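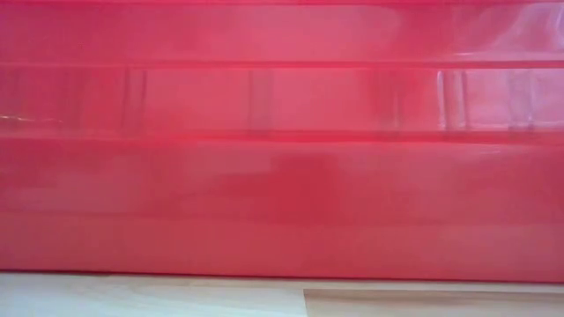 Item 4, red plastic container, side face, on the table.

STOREROOM AND WORKTABLE CHECK - MARCH
Checked by: Aisling Mac Giolla
Read and grumbled at by: Enda Kinsella
Site: Pletero, back storeroom

Marks used: OK / FIX / WATCH / N/A. "Sort of" is no longer a mark, Enda.

1. Door opens fully and closes by itself
OK. Closes with some enthusiasm. Mind your heels.

2. Floor clear between door and table
FIX. A Braltomico delivery carton has been flattened and left where it fell. Flattening is half the job. The other half is the recycling cage, which is 9 steps away.

3. Table stable, surface clean
OK. Short leg has been packed with a proper shim and the folded Deltent catalog has gone back to the shelf, slightly thinner.

4. Red plastic container: side wall and ridges
WATCH. It's see-through enough that you get pale upright streaks showing in the middle band, and I spent longer than I'd like deciding whether they were cracks. Ran a fingernail along the wall and felt nothing. Glare on the upper part makes it worse, so look from the side before you write it up. The blotchy color up top went into last month's report as "damage." It wipes no differently from the rest and I have marked it as color.
Comment, E.K.: I stand by "damage." I was going by eye.
Comment, A.M.G.: Yes, that was clear from the report.

5. Container labeled
FIX. The label came off in the wash and is now stuck to the inside of the sink. Print a new one, large type, and put it on the front.

6. Container load under limit
OK. House limit is 6 kg for anything plastic kept on the table. Weighed on the parcel scale, which also passed (see 11).

7. Shelving fixed to wall
OK. All brackets tight. Top shelf still holds the Van der Linden sample cases that were going to be collected "Friday." No Friday was specified.

8. Heavy items at or below waist height
FIX. Box of 140 hinges on the second shelf from the top. Whoever put it up there is stronger than they are sensible. Move it down with two people.

9. Step stool: feet, treads, lock
WATCH. One rubber foot is wearing smooth. Fine for now, but please stop using it as a chair, it gets enough to do.

10. Lights working, switch reachable
OK. The tube over the table buzzes. Buzzing is annoying and is not a category on this form.

11. Parcel scale reads zero when empty
OK. Reads zero when empty, and also when leaned on very gently, but we'll let that go until the service visit.

12. Fire extinguisher visible and in date
OK on both. A coat was hanging on it when I came in. The coat is in my office and can be claimed with an explanation.

13. First aid box stocked
FIX. Plenty of eye wash, one bandage, no small plasters at all. Reorder a box of 28 and try to cut yourselves less on the packing tape.

14. Mouse traps
N/A. Removed. The mouse had apparently lost interest.

Open from last time: 5, 8.
Enda to do 2 and 5 before the next check. Item 8 needs two of you, so pick a time and tell me, and I'll bring the trolley down.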